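Seats and Stuff: What People Put Down, and Where
Project report, Design for Everyday Spaces
Zhuoran Yin, with Shuzhen Ding (who did most of the interviews and all of the spreadsheet)

So our project started with a lost phone, mine, which spent a whole November afternoon riding around Bremport without me. When I got it back I started wondering how people decide where to put their things when they sit down. Shuzhen said that was a real topic and we should hand it in as our proposal before I talked myself out of it. We did!

The plan was pretty simple. We'd look at upholstered seats with a hard rim, ask people what they set down next to them, and then try out a few of those objects ourselves to see which ones stay put. We asked 89 people (we wanted 100, but finals got in the way) and ended up with 3,566 words of notes, most of them complaints about cup holders. 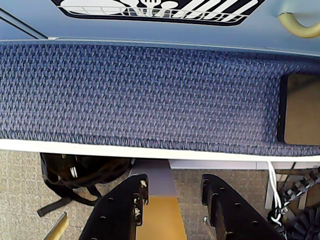 The most common answer was "my phone, right beside my leg." I do it too, obviously. People told us they like a woven seat for this because they trust it more than smooth plastic, and a few said they never look before putting the phone down, they just feel for the fabric. Shuzhen thinks a busy pattern makes it easier to forget a dark phone when you get up, and I think it's more about being in a hurry. We didn't settle that one. It would need its own test, with people who don't know what we're testing, and we had run out of friends like that by the second week.

The rim was the other thing people brought up. Some of them love a raised edge and some say it digs into the back of their knees. When I sketched our own version I made the edge way too tall, and Shuzhen sat on the cardboard mock-up for 23 minutes and then crossed it out on my drawing without saying a word. The second sketch has a low, soft edge, and we both liked it a lot better.

Then there's the part I was most excited about, the small containers. We wanted to know if something round could have a home near a seat without rolling off. We called our idea the Drirkier (don't ask, it was a typo in our first draft and it stuck) and the shop guide we followed was the Prostell handout from class.
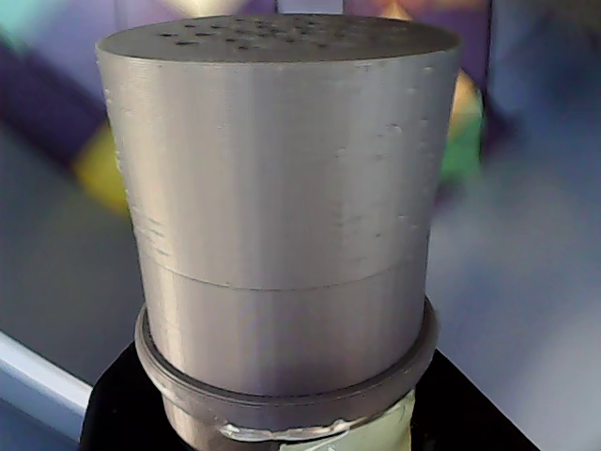
Round things need something to sit in, and that was the biggest lesson of the whole semester for me. I kept wanting to fix everything with weight or with sticky pads, and it's just so much easier to give the base a ring. The gray cylinder is a good one to learn from, with a collar a little wider than the cylinder and a raised lip going around it. I borrowed that proportion for my next drawing. The tape at the bottom isn't pretty, and the side wall has bumps and rough patches I'd want to sand before showing it to anyone, but as a shape to copy I think it's great. Shuzhen wants the next cup ring softer, so it won't scratch.

If we did this again we'd start the interviews earlier and ask fewer questions. I'd also like to try a darker fabric next to a lighter one, and maybe a shallow pocket in the side of the seat (six people asked for a pocket, and I would use one every day). Shuzhen has the full answers sorted by type of object, and the sketches are in the folder marked Shen on the class shelf.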